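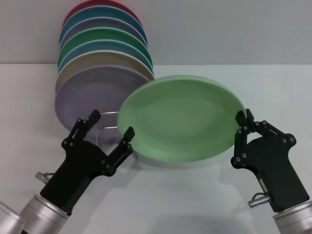

Moving into a flat with almost no kitchen storage, what would you buy first?

Gristis Home Help > Kitchens > Small spaces

Socorro Condori
Posted 28 May 2020

I get the keys to a one-bedroom flat in Vurkemstead next month and the kitchen is very small. There is one wall cupboard, one under the sink which is mostly pipes, and a run of worktop 96 cm long between the cooker and the fridge. No drawers at all. The landlord doesn't want anything screwed to the walls, and I can't paint, but freestanding things are fine.

I cook most nights and I have a full set of pans, a slow cooker and more baking tins than I should. There is no dishwasher. I have up to £1,000 for the whole flat, but that has to cover a bed as well, so I would like to spend as little as possible on the kitchen and do it in the right order. I was going to start with a trolley or a small table. Does that make sense, and is there anything you bought for a small kitchen and regretted?

Thanks in advance.

boychuk_t

Live in it for two weeks first. Everyone buys a trolley and then finds the oven door won't open past it.

Tornau

I have rented three small kitchens and would do it in this order.

Shelves inside the cupboards. The wire ones with legs cost very little and they give you a second layer in the wall cupboard, where most of the height is normally wasted. Measure between the hinges, not from wall to wall, or the shelf won't go in. I made that mistake and had to take one back.

Then something for cutlery. With no drawers a jar on the worktop works well enough. Sharp knives should go in a block or in card sleeves.

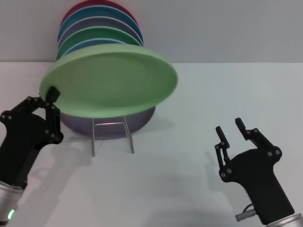
Next, a proper rack. Without a dishwasher you will use it every day and in a small kitchen it ends up as storage too. My everyday plates hardly ever see a cupboard. Get one that holds plates upright, and check it fits beside the sink before you throw the box away. Wipe underneath it every few days or you get a tidemark, more so if your water is hard.

For the pans, stack them with the lids upside down and the handles turned the same way. The slow cooker can live on top of the fridge if the top is flat and the maker's instructions don't say to keep it clear. Baking tins stand on their edges in a magazine file. If you have a broken muffin tin or one that has gone rusty, now is the time to get rid of it.

I would leave the trolley until last. Mine was on wheels that didn't lock and it moved every time I tried to chop anything. I sold it in December for half what I paid.

marrowfat

I agree with most of the above but I would put the table higher up the list. If your worktop is that short you will have nowhere to roll pastry or put down a hot tray and a chopping board at the same time. 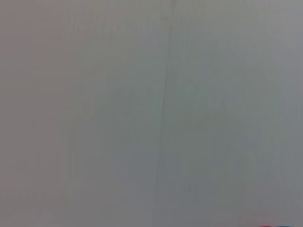
A second-hand table is the cheapest worktop you can get, and people give them away when they move. Look for a plain hard top that can be wiped, and lean on each corner in turn to see if it rocks. Extending tables are good for a small room but look at where the leaves meet. A thin dark line running across a pale grey surface looks like nothing much, but if it is a real gap, flour and crumbs will go down it. Run a fingernail along it, and if it catches, go over it with a dry brush before you use a damp cloth. I put an oilcloth over mine when I bake.

Height matters as well. Dining tables are lower than worktops and your back will notice if you chop on one for long. A thick board raises it a bit.

Also ask the landlord whether you can take the doors off the sink cupboard. Mine said yes as long as I kept them, and it made the space round the pipes much easier to use. Keep the screws in a labelled bag.

Socorro Condori

Thank you all. The cupboard shelves and a rack it is for now, and I will ask about the doors. I have a friend in the next street who is getting rid of a table, so I will go and lean on it at the weekend.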